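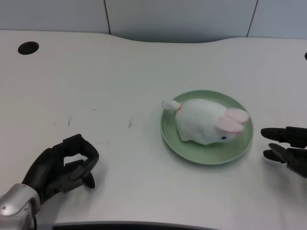
绿盘子、白兔子,双手就位。

1/
这周一直在改我们组的双手操作规范,改到第四稿了,越改越上头!开个串,把我觉得最值得抄走的几条写下来。做灵巧手、做遥操作采集的朋友欢迎来挑刺,真的欢迎。

2/
先说背景。规范的底子是Wenddale那份内部手册,很厚,写得很认真,但里面大半篇幅讲的是夹爪。五指手一上来好多条目就对不上了,比如“张开到位”到底看哪根手指?所以我们把手部那一章整个拆了重写,项目代号Dukance。

3/
第一条:桌面上只放任务要用的东西。
图里就一个盘子一只毛绒兔,桌子白得很。杯子、胶带、螺丝刀、手机,开录前统统拿走。以前我觉得这条太啰嗦,后来回看旧数据,有一批里混进了半卷胶带,策略学会了绕着胶带走……从此我是这条最坚定的拥护者。

4/
第二条:起手姿态写成文字,贴在工位上。
我们现在的写法是“手指放松、微曲,拇指不内扣,指尖不压桌面”。看图左边那只手,手指松松地弯着,和拇指围成一个敞开的圈,差不多就是这个意思。别写“自然放置”,十个人有十种自然。

5/
第三条我最喜欢:每段任务开始之前,必须指定主手和辅手。
主手靠近目标,辅手停在远处待命,中间留出空桌面。图里右边那只离兔子近得多,左边那只离盘子老远。两只手一起往中间凑看着很热闹,撞一次指关节你就不觉得热闹了。

6/
顺便吐槽一下自己:第二稿里我写的是“原则上指定主手”。评审的时候被圈出来,旁边批了三个字:什么叫?
改了改了。现在就是“必须”。规范里的“原则上”“尽量”“视情况”我全局搜了一遍,能删的都删了,读起来清爽好多!

7/
第四条:软物体单独设力上限,不许沿用硬物体那一套。
毛绒玩具特别会骗人,捏下去哪儿都是软的,力控曲线平得像什么都没碰到,等你发现的时候已经捏到最里面了。我们的做法是毛绒类一律从最低档起步,操作员想升档,要在记录里写一句理由。一句就行,但得写。

8/
第五条:薄的、凸出来的部位不作抓取点。
兔耳朵、尾巴、丝带、吊牌都算。图里这只两只耳朵往后贴着,黑眼珠小小一颗,看着就很想揪一下耳朵提起来对不对?不行,抓身体。缝线处受力也要避开,这条是从Grostico的来料检查表里学的,他们对缝线很有执念,我现在也有了。

9/
第六条:容器和内容物分开写任务描述。
“拿兔子”和“端盘子(兔子在上面)”是两个任务,失败判定完全不一样。前者盘子被带着滑出去算失败,后者兔子掉下来算失败。我们早期标注就一句“移动物体”,后来重标了2,154段,那两个星期我不想回忆。

10/
第七条:接近物体的时候,手先停,再合。
指尖到了盘沿外侧停一拍,确认开口对着目标,再往里走。新手操作员最爱一气呵成,动作确实漂亮,可是数据里“接近”和“抓取”糊成一团,切都没法切。停一拍不丢人!

11/
第八条:线缆。
手腕下面的线要留余量,又不能垂到扫得着桌面物体的地方。每班开工前两只手各走一遍全行程,眼睛盯着线看,别盯着手看。这个动作花不了多久,我们写进了开机清单,排在急停测试后面。

12/
说到急停:每班测,每班签字,换人也要重测。没有例外,没有“刚才那班测过了”。这一条从第一稿到第四稿一个字没动过。

13/
第九条:桌面的划痕和污渍要登记。
白桌子用久了总会有些小印子,这很正常。我们在桌面图上标位置,每次换桌板或者深度清洁都新开一版。训练那边查异常的时候,翻一下版本号就知道背景有没有变过。Usman这套登记表一开始是给镜头标定用的,借过来居然特别顺手。

14/
第十条:每录满40段强制休息,人和手都休息。
一开始大家嫌断节奏。我自己录的时候也嫌,录到后面越来越急,手指还没张开就往前送,自己还觉得挺稳。现在到点就停,喝水,走两圈,顺便摸一下手部外壳的温度,记一笔。

15/
有人问是不是太严了,400段的小任务也要走全套?
我的答案是要。小任务最适合练规范,盘子和兔子都不贵,出错了重来就好。等换成玻璃器皿再养习惯就晚啦。

16/
目前整份规范压到了22页,比原来薄了一大截,操作员终于肯从头看到尾了,这可能是我今年最开心的工作成果。

17/
还没想明白的:双手交接软物体的时候,“交接完成”怎么判定?我们现在写的是“辅手受力稳定后主手松开”,可是毛绒这东西的受力根本不怎么稳定。有成熟写法的求分享,中英文都行。

18/
周日晚上我接着改交接那一章,评论我都会看。想要开机清单文字版的留个言,我整理好了贴在这个串下面。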